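Zwischenbericht Projekt Piltmont, Sammlung Flächentextilien
An: Förderstelle Clarkel
Stand 27. Juni 2023

Vorab: Bericht kommt knapp, der ausführliche Teil mit den Tabellen folgt mit dem Verwendungsnachweis. Hier nur, was seit Mai passiert ist, was hängt und was wir von Ihnen brauchen.

Stand der Arbeit

Aus dem Nachlass Grekby sind 269 Stücke da, alles flache Ware: Tischdecken, Überwürfe, dünne Teppiche, bedruckte Bahnen, auch einiges, wo bisher keiner sagen kann, wofür es gedacht war. Davon 114 komplett durch, also ausgelegt, Musterseite bestimmt, Maße, Zustand, Kurztext, wieder gerollt. Der Rest liegt gerollt oder gefaltet im Lager Nishad und ist nur grob vorsortiert nach Grundfarbe.

Geplant war zu diesem Zeitpunkt die Hälfte. Wir sind also hinterher, kein Drama, aber es soll hier stehen. Grund ist vor allem das Auslegen. Die gefalteten Sachen haben Knicke, die sich nicht von allein legen, und auf einem geknickten Stück bekommt man kein brauchbares Maß. Bügeln ist nach unserer eigenen Regel nur bei geklärtem Material erlaubt, und das Material ist bei vielen eben noch nicht geklärt. Bleibt: flach hinlegen, Zeit geben, mit der Hand glattstreichen von der Mitte nach außen, nochmal messen.

Gruppe Hellblau

Die Gruppe haben wir vorgezogen, war so mit Clarkel abgesprochen. Sie ist kleiner als gedacht und schwieriger. Die Grundtöne liegen eng beieinander, und auf den alten Listen steht überall nur "blau gemustert". Damit lässt sich kein einziges Stück sicher zuordnen. Wir schreiben die Kurztexte deshalb komplett neu und übernehmen aus den Listen nur noch die Nummer.

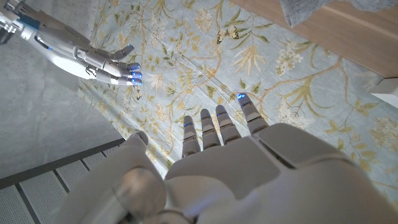 Zweites Problem in der Gruppe ist die Ausrichtung. Bei einem Muster mit klarem Oben und Unten ist die Sache schnell entschieden, bei Rankenmustern eher nicht. Wir haben uns auf Folgendes geeinigt: Wuchsrichtung der Stengel zeigt nach oben, wenn es eine gibt. Gibt es keine, gilt die lange Kante als unten. Steht jetzt so im Arbeitsblatt. Die zuerst bearbeiteten Stücke müssen dafür noch einmal angefasst werden, die waren nach Gefühl ausgerichtet.

Farbangaben: bitte keine Fantasienamen mehr. In den ersten Texten stand Himmel, Eis, Porzellan, alles für denselben Ton. Jetzt nur hellblau, mittelblau, graublau, und wer unsicher ist, hängt ein Fragezeichen dran. Die Fragezeichen gehen wir am Ende bei Tageslicht zusammen durch, nicht zwischendurch.

Rollen statt Falten

Umgestellt seit Mai. Alles was fertig erfasst ist, wird gerollt, Musterseite nach außen, Zwischenlage Papier. Kostet Platz. Das Regal in Nishad ist für gefaltete Ware gebaut, die Böden sind zu kurz, die Rollen stehen vorne über. Im Moment behelfen wir uns mit schräg einlegen. Geht bei den schmalen Bahnen gut und bei den breiten gar nicht, die liegen vorläufig auf dem Schrank, abgedeckt.

Papier ist knapp. Nachbestellt, Liefertermin offen. Bis dahin rollen wir nur Stücke mit empfindlichem Druck mit Zwischenlage, der Rest wartet flach.

Kurztexte, Beispiel

Damit Sie sehen, wohin es geht, ein Text aus der Gruppe Hellblau in der Form, wie er in die Datenbank soll:

Flachtextil, dünn, hellblauer Grund. Druck: verzweigte Stengel in Olivgrün und Goldgelb, gelbe spitze Blattwedel, kleine Blütengruppen in Creme und Weiß, blassgrüne Blätter. Dazwischen Schmetterlinge, creme und dunkelbraun. Am Rand breiter hellgrauer Streifen, leicht meliert wirkend, ohne Blumen. Leichte Knitter. Verwendung: Bodenbelag oder Decke, ungeklärt.

So lang und nicht länger. Vorher waren die Texte dreimal so lang und jeder anders aufgebaut, durchsuchen konnte man das nicht. Reihenfolge immer gleich: Art, Grund, Druck, Rand, Zustand, Verwendung. Was unbekannt ist, bleibt als "ungeklärt" stehen und wird nicht weggelassen.

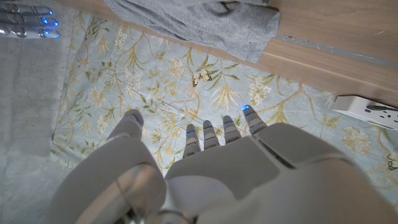 Wird der graue Rand beim Maß mitgerechnet oder nur die gemusterte Fläche?
Gemessen wird immer das ganze Stück mit Rand, die Breite des Randes kommt als eigene Zahl dahinter.

Die Frage kam aus Ihrer letzten Rückmeldung, deshalb hier mit aufgenommen. In der Tabelle gibt es dafür inzwischen eine extra Spalte. Alte Einträge werden nachgetragen, sobald das jeweilige Stück sowieso wieder draußen liegt.

Was offen ist

Materialbestimmung. Bei 5 Stücken kommen wir ohne Fachlabor nicht weiter, Angebot ist angefragt, noch keine Antwort. Wenn es teurer wird als im Plan, melden wir uns vor der Beauftragung.

Doppelte Nummern. In den Grekby-Listen sind 2 Nummern zweimal vergeben. Wir hängen a und b an und vermerken es im Feld Herkunft. Kein Eingriff in die alten Anhänger, die bleiben dran.

Auslegefläche. Große Stücke passen nur schräg oder mit umgeschlagener Kante hin. Für die Erfassung reicht es meistens, für die Übersicht der Muster nicht. Ein zweiter Tisch in gleicher Höhe würde das lösen, ist aber im Budget nicht vorgesehen.

Was wir von Clarkel brauchen

Freigabe der Umwidmung: Restmittel Verpackung auf Regalböden. Summe bleibt gleich, es verschiebt sich nur die Position.

Kurze Rückmeldung zum Beispieltext oben. Wenn die Reihenfolge so bleiben kann, ziehen wir sie für alle weiteren Gruppen durch. Änderungen danach wären sehr aufwändig.

Entscheidung zum Tisch, gerne auch ein Nein, dann planen wir die grossen Formate anders ein.

Nächste Schritte

Hellblau abschliessen, dann Grün, dann die einfarbigen (die gehen schnell). Zuerst bearbeitete Stücke neu ausrichten und Einträge korrigieren. Rollen in Nishad umräumen, sobald die Böden da sind. Tabelle mit allen fertigen Einträgen geht Ihnen getrennt zu, die Datei ist für die Mail zu gross.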